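Dobrar e guardar mantas e polares sem encher o armário

Com o frio a ir embora, chega aquela altura em que as mantas andam espalhadas pela casa toda, uma no sofá, outra aos pés da cama, mais um casaco polar esquecido na cadeira, e eu confesso que até gosto desta arrumação de fim de estação (põe-se uma musiquinha, abre-se a janela e a tarde passa num instante!).

Comecem por sacudir tudo lá fora, com força, e só depois lavar. O polar quer água fria ou morna, pouco detergente e nada de amaciador, que deixa o pelo empastado. Secar à sombra, bem esticado, e não ter pressa: uma manta guardada com um restinho de humidade cheira a mofo até ao inverno seguinte, e depois é preciso lavar tudo outra vez.

Para dobrar, a cama feita é a melhor mesa que há em casa. Estendam a peça sobre a colcha, alisem do meio para fora com a palma da mão e puxem as bainhas até ficarem direitas. Se a manta tem um debrum de pelúcia, deixem-no para o lado de dentro na primeira dobra, assim não apanha pó nem fica vincado. Depois dobra-se em três ao comprido e enrola-se sem apertar demasiado.

Eu guardo os rolos em caixas de tecido da Umex, com 43 cm de largura, e cabem lá seis mantas finas ou três das grossas. Os sacos de vácuo da Hornow também servem, mas para pelúcia não os recomendo, o pelo fica espalmado e custa a recuperar.

O preto sobre uma colcha clara tem ainda a vantagem de mostrar logo os cotões e os cabelos, e aproveita-se para passar o rolo adesivo antes de dobrar.

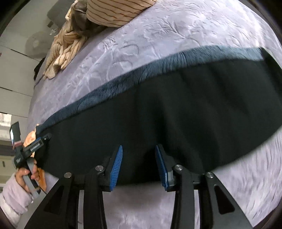

A Ikis deixou um comentário a dizer que prefere a escova de borracha ao rolo adesivo, passada sempre no mesmo sentido e com a peça bem esticada, e que nas colchas com relevo usa o aspirador com o bocal pequeno, na potência mínima. Vou experimentar, que o rolo gasta-se depressa!

Quanto às colchas de tecido enrugado, não as passem a ferro. Penduram-se ainda húmidas, dá-se um esticão nas pontas e o relevo fica como deve ser.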